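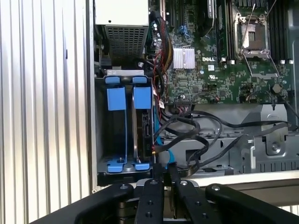
O que foi feito com a segunda parte do apoio concedido ao projeto Nurlow?

Foi usada sobretudo para emprestar computadores recondicionados a adultos que frequentam os cursos de leitura e escrita em Stostau e em Plistley, e para pagar as horas de acompanhamento que estes empréstimos exigem.

Relatório intermédio à Fundação Echevarría
Data: 9 abr. 2024
Redação: Valdis Ozoliņš, coordenação do projeto

1. Situação dos empréstimos

Desde o início do projeto foram entregues 233 computadores. No relatório anterior tínhamos previsto chegar a 200 nesta altura, portanto estamos acima do plano. Devo porém esclarecer que a previsão foi feita quando ainda não tínhamos a sala de Plistley, e por isso a comparação nos favorece um pouco.

Dos computadores entregues, 53 já voltaram a nós. A maior parte destas devoluções aconteceu no fim do curso, como está escrito no contrato de empréstimo. Outras foram pedidas pelas próprias pessoas: mudança de casa, falta de espaço, ou porque um filho comprou um portátil. Um computador devolvido é verificado, os dados são apagados na presença da pessoa, se ela quiser, e depois entra outra vez na lista.

Continuamos a preferir os computadores de secretária aos portáteis. São mais fáceis de abrir e de reparar, e as peças encontram-se por pouco dinheiro. A desvantagem é o transporte – em Stostau não há autocarro depois das sete da tarde, e muitos alunos saem do curso mais tarde.

2. Os cursos

Os grupos da manhã funcionam bem. Sena Ankrah, que os ensina, mudou a ordem das lições: agora o correio eletrónico vem antes do processador de texto. Os alunos escrevem mensagens curtas uns aos outros logo na segunda semana e a escrita longa fica para depois. A assiduidade melhorou com esta mudança, embora eu não possa afirmar que seja a única causa, pois no mesmo período também mudou o horário.

O grupo da noite em Plistley é mais difícil. Começou com 30 inscritos e vem regularmente cerca de metade. Falámos com as pessoas que deixaram de vir e quase todas trabalham por turnos. Rodrigo Arrieta propôs repetir a mesma lição em dois horários diferentes, o que já fazemos há um mês. É cedo para apresentar resultados.

3. Reparações e peças

A oficina é da responsabilidade de Cayetano Bermúdez. As avarias mais frequentes são os discos e as fontes de alimentação. Decidimos substituir os discos antes da entrega sempre que o teste mostra erros, mesmo quando são poucos. Fica mais caro no momento, mas perdemos menos tempo em visitas a casa dos alunos.

Tivemos um atraso na compra de memórias. O primeiro fornecedor entregou um tipo que não servia e a troca levou várias semanas. A diferença de preço foi devolvida e aparece na rubrica 4 do anexo financeiro.

4. O que não correu como previsto

O manual em linguagem simples ainda não está pronto. Morag Dow reviu os primeiros capítulos e pediu frases mais curtas e letras maiores, e tem razão. O capítulo sobre palavras-passe teve de ser escrito de novo, pois os alunos que o leram não compreenderam a diferença entre a palavra-passe do computador e a do correio. Pedimos autorização para passar a impressão do manual para junho, sem alteração do montante.

A linha telefónica de apoio recebeu menos chamadas do que esperávamos. Os alunos preferem trazer a pergunta à aula. Propomos reduzir a linha a duas tardes por semana e usar as horas que sobram no grupo da noite.

5. Próximos passos

Até ao fim do período de apoio queremos concluir o manual, renovar o contrato da sala de Plistley e telefonar a todas as pessoas cujo empréstimo termina no verão. Precisamos também de uma resposta da Fundação sobre dois pontos: a nova data do manual e a transferência de horas descrita na secção 4. Os recibos estão no anexo financeiro, pela ordem das rubricas. Faltam ainda dois recibos de transporte, que enviarei logo que os receba.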